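Household Organization, Unit 4: Utensils, Bins and the Drawer Problem
Course handout, Skilham Evening Program
Updated 2023-05-26

Last time we did linens, and a few of you stayed behind to tell me that linens were the easy part. You were right! Fabric folds. Kitchen tools don't, and they come in every length the manufacturers could think of, so this unit goes slower and I'd like you to bring your own stuff if you can stand carrying it on the bus.

Before you come, empty one kitchen drawer. Just one. Put everything from it in a grocery bag and weigh the bag if you have a scale. My own worst drawer, back in March, came to 3236 grams, and that was after I'd taken out the rolling pin (which had no business being in there to begin with).

What we do first is lay things out flat. I know it feels like a waste of time when there's a perfectly good bin sitting right there, but once a spoon goes into a bin you stop thinking about it. Put your long-handled things side by side, handles all pointing the same way, and look at them for a minute. Some will overlap and that's fine.

Then you sort, and people always want to sort by color. I get it, it looks great. But I'd ask you to try sorting by material at least once, because material decides how you wash and store the thing. Wood wants air around it and shouldn't go away damp. Metal can live more or less anywhere. Plastic I keep away from the stove, full stop, after an incident with a spatula that I'll tell you about in person.

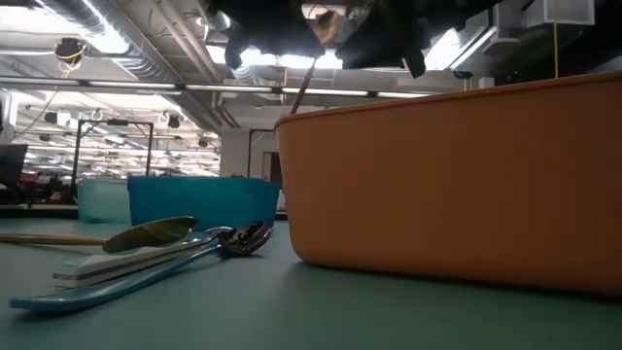
Now, bin size. The usual mistake is buying the big one first. A large bin swallows everything and you end up digging to the bottom for a soup spoon while the onions burn. I save the big bins for moving day, or for things I'm giving away, and use small ones for what I reach for every day. If a handle sticks out over the rim, good – you can grab it.

Opaque or see-through is more a matter of taste. I like a see-through or frosted bin on a high shelf, where I only see the side of it, and a solid one on the counter where I'm looking down into it anyway. Frosted ones hide a bit of mess, too, so they're kind to people like me.

A word on labels, since the group at the Custance Street location asked. Masking tape and a marker. That's it. Fancy labels make you scared to change your mind, and you will change your mind, probably twice in the first month.

For practice at home: pick 12 items from your bag, lay them out, sort them by material, then mix them up and sort again by how often you use them. Write down which way felt better and which items landed somewhere new. Half a page is plenty. I don't grade spelling.

Bring your notes to Room 711, and please put your name on anything you'd like to take home again – I still have a ladle from last fall.

Next unit: lids. Start looking for the missing ones now.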